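Flunow Shelf Set: notes on the contents

Version 3, revised October

Flunow is a collection of short recordings of everyday objects being put on, taken off and moved about on small tabletop storage. It was put together at the Roltcombe site. This file covers what was recorded, how the items and furniture are named, and what is known to be wrong. File layout and loading are in LAYOUT.txt in the same folder. 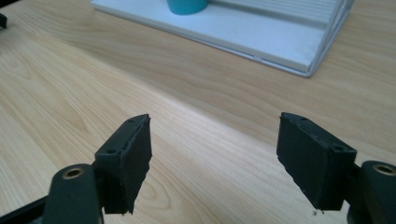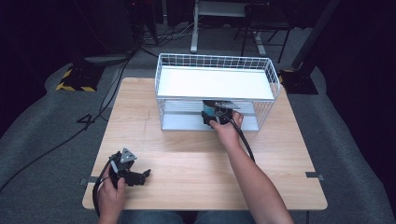 Storage units

Three types of storage unit are used: a wire rack, a solid box shelf and a shallow tray. The wire rack accounts for the largest share of the recordings. It is a white unit with two tiers, and it stands near the far edge of a light wood table. The upper tier has a flat white panel with a low wire guard at the back and sides, and only a thin edge at the front. The lower tier is reached from the open front, with the hand passing under the edge of the upper panel. Items taller than the gap between the tiers are used on the upper tier only.

The upper panel reflects more light than the table does. Users who set exposure from the table area should expect pale items on the upper panel to lose detail.

Contents

Recordings: 400
Distinct items: 143
Item groups: 13
Storage units: 3

Items are ordinary household goods: cups, small tins, jars, packets, brushes, sponges, balls of string and similar. Each item has a number and a plain name, for example "tin, small, with lid". Brand names are not used in item names, even where a label can be read.

Tasks

place_upper: item moved from the table to the upper tier
place_lower: item moved from the table to the lower tier
swap: two items change tiers
clear: all items returned to the table
tidy: items already on a tier are lined up along the back

A recording contains one task. The task name is given in tasks.csv, along with the starting tier of each item. The box shelf uses the same tier names as the rack. The tray has no tiers, and its recordings are marked "flat".

Naming of positions

Left and right are given as seen by the person seated at the table. "Back" is the side of the unit furthest from that person. An item counts as placed when it rests on the panel and has been let go. An item leaning on the wire guard counts as placed and carries the note "leaning".

Known problems

Items 61 and 62 are the same jar, entered twice. Both numbers have been kept so that older lists still work.

In the "clear" recordings, the order in which items leave the rack was left to the person. It should not be read as a preferred order.

Some thin packets slipped partly through the side wires of the rack. These are noted as "caught" in tasks.csv and are not counted as placed.

The lower tier is in shade from the panel over it. Colour names for items on that tier were therefore taken from the item list and were not judged from the recordings.

Related sets

Dranel uses the same item numbers with kitchen drawers in place of shelves. The two sets can be joined on item number, but the position names differ and need to be mapped first.

Corrections

Send corrections to Makowska at the Roltcombe site, quoting the recording number and the line in tasks.csv. Corrections to item names are applied at the next version. Item numbers are never reused.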